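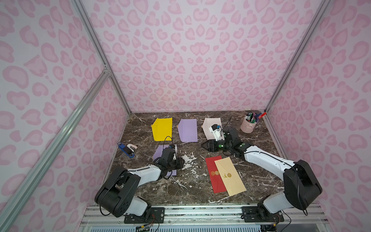
図1 柄の同居。壁の布=淡いライラック地にピンクの豹柄、天板=焦げ茶に白い筋の大理石柄

# 表面意匠論 第3回ノート 模様はどこから借りてくるか(動物と石)

担当:Sânziana Moldovan 後半一部 Eliseo Medrano(染色工房)
7月分の資料。前回の残り(縞と格子)は最後に少しだけ。時間なければ飛ばす。

今日の順番

- 用語の整理
- 豹柄
- 大理石柄(描く/流す/刷る)
- リピートの組み方
- スケールと配色
- 柄と柄をぶつける
- 課題

## 0. 用語、先に片づける

「模様」「文様」「柄」「パターン」。本によってバラバラ。この授業では

- 文様 … 名前と約束があるもの。麻の葉、青海波、唐草など
- 柄 … 商品・布に乗った状態。色と大きさが決まったもの
- パターン … 繰り返しの仕組みの方。単位+ルール
- テクスチャ … 表面の凹凸や質感。目で見るだけのものと触ってわかるものがある。レポートでは必ずどっちか書く

英語の pattern は型紙の意味もあるので服飾系の人は注意。去年混ざったレポート多数。

もうひとつ。地(じ)と図。背景と前景。豹柄はどっちが地か、と聞かれると案外困る。あとでやる。

「模す」ことについて。今日扱う二つはどちらも自然物の表面を借りた柄。借り方に段階がある。

1. 本物をそのまま使う(毛皮、石材)
2. 本物に見せるつもりで作る(フェイクファー、擬石)
3. 借りたことを隠さない(色を変える、大きさを変える)
4. 元がもう気にされていない(水玉と同じ扱い)

同じ柄でも時代と場所で段階が動く。ここが今日の軸。図1の布は3の段階、ライラックにピンクの豹はいない。4に近いと言う人もいるはず。意見が割れてよい。

## 1. 豹柄

### 1-1 元の動物

豹(ヒョウ)の斑点は「ロゼット」。花形に並んだ黒っぽい斑の輪、中の色は地色より少し濃い。腹や脚、顔は単純な黒点。つまり一頭の中で柄が変わる。布にするときはたいてい胴の部分だけ取る。

間違えやすいもの

| 動物 | 斑の特徴 | 布での呼び名 |
|---|---|---|
| ヒョウ | 小さめのロゼット、中に点なし | レオパード、豹柄 |
| ジャガー | 大きめのロゼット、中に点が入ることあり | ほぼ区別されず豹柄 |
| チーター | ベタの丸い点、輪にならない | チーター柄、たまに豹柄 |
| オセロット | 斑が伸びて鎖のようにつながる | オセロット柄 |
| ユキヒョウ | 灰白地、ぼやけた大きい輪 | スノーレオパード |

売り場の名前は信用しない。「チーター柄」と書いてあってロゼット、はよくある。レポートでは形で書くこと。「輪が切れている/閉じている」「中が塗られている/地と同じ」まで。

斑点がなぜできるか。反応拡散の話。二種類の物質が広がる速さの差で点や縞が自然に出る、という数理モデル。発生の途中で決まるという考え方。胴が点、尾の先が縞になりやすいのは太さの問題という説明がある。生物の授業ではないので深入りしない。ただし後で柄を自分で生成したい人には役立つので、キーワードだけ:反応拡散、チューリング・パターン。

### 1-2 毛皮として

古代エジプトの壁画、神官が豹の毛皮を肩から掛けている。頭や脚がついたまま。柄というより毛皮そのもの、動物まるごと。

ギリシャではディオニュソスと豹。乗る、まとう、連れている。壺絵や床モザイク。酒と陶酔の神なので、豹柄に「羽目を外す」の意味がくっつくのはかなり古い。

ヨーロッパの宮廷では18世紀に動物の斑点を織物で真似る流行。絹織物に斑を織り込む。毛皮でない豹柄としてはこのへんを押さえておけばよい。男性の上着にも使われた。今の感覚で「女性の柄」と決めつけない。ここ試験でよく落とす。

アフリカ各地では豹の毛皮は首長や王の権威の印。地域ごとに規則が違うので一括りにしないこと。「アフリカでは」で始まる文は書き直しにします。

日本。虎の皮と豹の皮は輸入品。敷物、鞍、刀の鞘にかける尻鞘など。江戸時代の絵に虎と豹が一緒に描かれて、豹が虎の雌だと思われていた話は有名。屏風で虎の群れに一頭だけ豹が混ざっているもの、探すと結構ある。次回スライドで見せる(今日は用意間に合わず)。

### 1-3 プリントとして

20世紀、機械捺染で安く刷れるようになってから一気に広がる。映画の衣装、戦後の高級服、水着、下着、コート。毛皮が高い時代は布のプリントが「代わり」、毛皮が批判される時代になるとプリントの方が「正しい」方になる。位置が入れ替わる。

1970年代、野生動物の国際取引を制限する条約(ワシントン条約)。大型ネコ科の毛皮は表の市場からほぼ退く。柄だけ残る。

同じころから音楽のサブカルチャー。パンク、グラム。ここで色が変わりはじめる。ピンク、緑、青。段階2から3への移動がはっきり見える例なので覚える。

意味がぶつかっている、というのがこの柄の面白いところ。高級/安っぽい、権威/反抗、上品/下品。全部同じ斑点。文脈で変わるとしか言えないのだが、「文脈で変わる」だけ書いたレポートは点をつけません。どの文脈の何が、まで。

見るポイント(現物を前にしたとき用)

- 地の色の数。一色か、ぼかしが入っているか
- 斑は何版か(縁だけ一版、縁+中で二版)
- 毛並みの線が描いてあるか。あれば段階2寄り
- 斑の向き。背骨の線があるか。背骨線を残すと「皮」に見える
- 大きさ。手のひらと比べる
- 光沢。サテン、別珍、コットンで別物になる

地と図の問題に戻る。黒い輪が図、まわりが地。では輪の中は? 地と同じ色なら地が透けている感じ、違う色なら輪と一体で図。二色で刷った豹柄は中も地になるので軽い。三色だと急に「動物」に寄る。版を一つ足すかどうかで段階が動くわけで、製造費の話と意味の話がつながっている。ここテストに出したい。

## 2. 大理石柄

### 2-1 本物

石灰岩が熱と圧力で変わったもの=大理石。白い石に灰色の筋、が一般のイメージだが色はいろいろ。筋(ヴェイン)は不純物や割れ目に入った鉱物。茶色の濃い地に白い筋、というタイプもあり、商業名は産地名や色の名前がついて非常に多い。石屋で「大理石」と呼ぶものには地質学では大理石でない石(磨いた石灰岩など)も入る。

切り方で柄が変わる。同じ塊を続けて薄く切って左右対称に開いて並べる=ブックマッチ。人の顔に見えたりする。古代から壁面の装飾で使われている。ビザンティンの教会の壁。木の突板でも同じことをやる。

ブックマッチは自然の柄に「鏡映」という人工のルールを重ねたもの。後のリピートの話につながるのでメモ。

### 2-2 描く

壁に石の模様を絵の具で描く。古代ローマ、ポンペイの壁画の第一様式は漆喰で石積みを模して色を塗ったもの。石が買えないから、だけで説明すると足りない。石のある土地でもやっている。

中世の写本や祭壇画の裏面にも石模様。裏なのに丁寧に塗ってある。ここは解釈がいろいろあって、授業では踏み込まない。

近世以降、職人の技術として「マーブリング塗装」。羽根、海綿、細い筆。手順のざっとしたところ

1. 地塗り、よく乾かす
2. 半透明の色をのせる
3. 海綿でたたく、雲を作る
4. 羽根か細筆で筋。手を震わせながら引く
5. 柔らかい刷毛でぼかす
6. 筋をもう一度、細く、数本だけ
7. ニス、磨き

初心者の筋は平行になる、交差がX字になる、太さが同じになる。石の筋は枝分かれして、途中で消える。稲妻みたいに描くと一発で偽物。Medranoさんいわく「筋は川の地図を見て練習する」。

### 2-3 混ぜる

スカリオーラ。石膏に顔料と膠を混ぜ、練った色の塊を重ねて切って貼って磨く。柱や天板。17世紀イタリアで盛ん。表面だけの絵と違って厚みの中まで模様が入っている。欠けても中に柄がある。

人造大理石、テラゾー。テラゾーは石の破片をセメントで固めて研ぐ。日本の学校や駅の床にある「人研ぎ」もこの仲間。校舎で探してみるとよい。1号館の階段がそう。

練り込みの陶器も同じ発想。色の違う土を合わせて練る。

### 2-4 流す

液面に色を浮かべて紙や布に写す。

- 墨流し(日本)。平安期の料紙に例がある。墨と、はじく油分(松脂など)を交互に水面へ。息や風で動かす。輪が幾重にも重なる
- エブル(トルコ)。粘りをつけた液に顔料。胆汁を少し加えて広がりを調節。櫛で引いたり花の形を作ったり
- ヨーロッパの製本。17世紀以降に見返しや小口。櫛目、孔雀、石目など型に名前がつく

「マーブル」と呼ぶのに石に似ていないものが多い。孔雀目のどこが石か。呼び名だけ残って形が離れた例。段階4と言ってよい。

帳簿の小口をマーブルにしたのは、ページを抜かれると模様がずれて分かるから、という説明がある。装飾が防犯になる。証拠の弱い話も混ざっているので、引用するときは出典をつける事。

実習で使う材料(Medrano工房の分け前、少量ずつ)

- 増粘剤。前の晩に溶いておく。泡が消えるまで待つ
- ミョウバン水。紙に引いて乾かす。引き忘れると色が流れ落ちる
- 絵の具。Stolaの水性を使う。違うメーカーを混ぜると広がり方がばらつく
- 櫛。段ボールに虫ピンで自作してくさい
- 新聞紙。液面の掃除に使う、毎回

失敗例:色が沈む(絵の具が濃い)、輪の縁がギザギザ(液が冷たい、または古い)、白い抜け(紙を置くとき空気が入った)。紙は角から斜めに下ろす。途中で止めると線が入る。

### 2-5 刷る

印刷による大理石柄。壁紙、床材、化粧板、テーブルクロス、粘着シート。写真製版以降は石を撮ってそのまま刷れるようになった。

ここでの問題は一つ、繰り返し。石には繰り返しがない。刷り物には必ずある。目立つ白い斑がひとつあると、それが等間隔に並んで見える。床材売り場で二歩下がって目を細めると、すぐ分かる。プロは「目立つところを殺す」か「長いリピートを取る」か「向きを変えて並べる」。タイルは最後のやつがしやすい。

授業で回すサンプル帳:Quinlan(化粧シート)とFakeck(擬石パネル)。Fakeckの方は版の柄が105種類あり、そのうち石が23。残りは木目と抽象。なぜ木目の方が多いか、次回まで考えてくる。答えは用意していない。

サンプル帳は持ち帰り不可。付箋を貼らない。去年はがした跡が残った。

## 3. リピートの組み方

黒板の図を写すこと。言葉だけ書いておく。

- スクエア(四方送り)… 単位をそのまま上下左右に。格子が見えやすい
- ハーフドロップ … 隣の列を半分下げる。壁紙、布の標準
- ブリック … 隣の段を半分横へずらす。レンガと同じ
- ミラー … 鏡映。ブックマッチはこれ
- 回転 … 単位を90度または180度回して組む。布の上下をなくしたいとき

平面の繰り返し模様の対称性は数学的には17種類に分類できる(壁紙群)。全部覚えなくてよい。名前だけ。

豹柄を作るときの手順(紙と鋏で)

1. 正方形の紙の中央だけに斑を描く。縁は空けておく
2. 縦に切って左右を入れ替えて貼る
3. 横に切って上下を入れ替えて貼る
4. 真ん中に十字の空きができる。そこを埋める
5. コピーして並べ、穴と団子を探す
6. 直す。並べる。直す

「穴」=斑がなくて目が止まるところ。「団子」=斑が寄って塊に見えるところ。縮小して見るか、遠くに貼って見る。画面の中だけで判断しない。

斑の大きさは三段階くらい混ぜる。全部同じだとチーターか水玉。間隔は均一に近く、向きはばらばら。向きまで揃えると流れが出て、これはこれで毛並みに見えるから使いどころはある。

石の場合は逆で、流れがないと石に見えにくい。筋がだいたい一方向に流れ、たまに横切る。流れがあるとハーフドロップで継いだときに筋が合わない。継ぎ目で筋を終わらせるか、つなげて長い川にするか。つなげると今度は単位ごとに同じ川が走る。どこかで妥協。

方向性の確認:ワンウェイ(上下あり)、ツーウェイ(180度回してよい)、オールオーバー(どちらでもよい)。服にするときの用尺に響く。ワンウェイは布が余計に要る。

## 4. スケールと配色

原寸の感覚。豹の斑は胴で数センチ。布で1センチ未満に縮めると、離れたとき地色と混ざって「なんとなく茶色い布」。逆に顔より大きい斑にすると動物から離れて抽象柄になる。同じ版で拡大縮小するだけで段階が動くので、課題ではこれを必ず試す。

色の変え方は三つ考えておけば足りる。

1. 色相だけ回す。明暗の関係は残る。豹柄として読める
2. 明暗を反転。黒地に薄い輪。夜っぽい。読めるが少し遅れる
3. コントラストを下げる。近い色どうし。壁に使うならこのへん

淡い地に中間の明るさの斑、という組合せは1と3の間。図1の壁布はここ。斑をピンクにしても豹と読めるのは輪郭の形が強いから。石の方は色を変えると急に弱くなる。青い大理石柄、というと紙のマーブルに見えてしまう。形の記号性の差。ここ大事、太線。

**斑点は形で読まれる。石は色と筋の両方で読まれる。**

混色の見え方。小さい斑は並置混色で地と混ざる。遠目の色を予想するときは、サンプルを壁に貼って教室の一番後ろから。目を細める。スマホで撮って縮小、でも可。

照明。蛍光灯下で選んだ紫系が電球で茶色に転ぶ、よくある。条件等色(メタメリズム)。染料が違う二枚が昼は同じ色、夜は別の色。窓際と廊下で二回見る癖をつける。

Skindalexの色見本帳は図書室のカウンター。番号で指定すること。「くすんだ紫」では染工場に通じない。私も昔「もう少し上品なピンク」と書いて送り返されました。

## 5. 柄と柄をぶつける

教科書的には「大きさを変える、色を一つ共有する、どちらかを引かせる」。まあそれで大体うまくいく。うまくいきすぎて退屈でもある。

組合せの型

| 型 | 例 | 注意 |
|---|---|---|
| 点+線 | 豹柄と縞 | 縞が太いと斑が負ける |
| 点+流れ | 豹柄と石目 | 明度差をつけると場所が分かれる |
| 点+点 | 豹柄と水玉 | 密度を変えないと濁る |
| 文様+柄 | 唐草と豹柄 | どちらも有機的、境界がいる |

面の向きも効く。縦の面(壁、カーテン、衣服)と横の面(床、天板)では柄が別の層として見える。壁が明るく軽い柄、下が暗く重い柄だと上下が安定する。逆にすると落ち着かない。店舗ではわざと逆をやることがある。

境界の処理。見切り材、縁取り、帯、無地の余白。昔の着物で柄と柄を合わせるときの半衿や伊達衿の細い一本、あれが見切り材の役目をしている。

「趣味の悪さ」について。悪趣味、キッチュ。使うなら誰から見て悪いのかを書く。悪趣味という判断には階級の話がほぼ必ず入っている。豹柄の段で言ったとおり。ここは第6回で本を読むので今日は頭出しだけ。

擬態と逆の効果も。豹の斑は木漏れ日の中では体を隠す。都市でその柄を着ると目立つ。同じ模様が環境で逆に働く。迷彩柄も同じ。これを面白いと思った人はレポートのテーマに。

質問で出たこと(前のクラス)

ゼブラ柄も同じ話でいいか→だいたいよい。ただ縞なのでリピートの粗が斑より目立つ。背骨線から左右に流れる構造があり、それを捨てるか残すか。

蛇革は→鱗=本物の凹凸がある。型押しの話になるので第4回。

木目は→第5回。今日石と一緒にやると終わらない。

AIで作った柄を提出してよいか→この課題は不可。紙と鋏でやる意味があるので。

## 6. 前回の残り(縞と格子)

時間あれば。

- 縞の名前は太さと間隔で決まるものが多い。千筋、万筋、大名縞、棒縞。境目は産地で違う
- 経縞と緯縞。織りの都合で経縞の方が作りやすい場合が多い、糸を並べ替えるだけなので
- 格子は縞×縞。弁慶、翁、市松。市松は格子というより石畳、古い呼び名も「石畳」。ほら石に戻った
- ヨーロッパ中世で縞の服が悪い印とされた話。例外もたくさんある。図書室に関連書、請求番号は掲示板

## 7. 課題

テーマ:「借りた表面」。動物か石のどちらか一つを選び、柄を2案。

- A案:段階2(本物に見せるつもり)
- B案:段階3(借りたことを隠さない)

同じ単位から出発すること。描き直しは不可、変えてよいのは色・大きさ・組み方だけ。

提出物

- 単位の原画(手描き、縁の処理が分かるもの)
- 並べた状態を各案一枚ずつ、A3
- 配色指定、見本帳の番号つき
- 短い文章。元の表面のどこを取って、どこを捨てたか。感想はいらない

見るところ:継ぎ目、穴と団子、A案とB案の差が言葉なしで分かるか。絵のうまさは見ない。丁寧さは見る。

豹柄で出す人は、斑の中を塗るか塗らないかを決めた理由を一行。石で出す人は、筋がどこで終わるかに丸をつけてください。

講評は教室の壁に全部貼ってやる。マスキングテープ持参。画鋲は使えない。

実習の日は汚れる。エプロン、ゴム手袋、古いタオル。排水口に増粘剤を流さないこと、バケツに集めて工房で処理します。乾燥棚は先着順、名前を紙の裏に鉛筆で。インクで書くとミョウバン水でにじむ。

Moldovanの研究室は在室なら扉が開いている。閉まっていたら提出箱へ。メールで画像を送る場合は縮小しないで。

## 用語の対訳(自分で埋める欄あり)

- ロゼット rosette
- 地色 ground
- 送り、繰り返し repeat
- ハーフドロップ half drop
- 筋 vein
- 擬石塗装 faux marble
- 墨流し suminagashi
- 条件等色 metamerism
- 見切り( )
- 版( )
- 捺染( )

次回:型押しと鱗。革の端切れがある人は持ってきてください、合皮可。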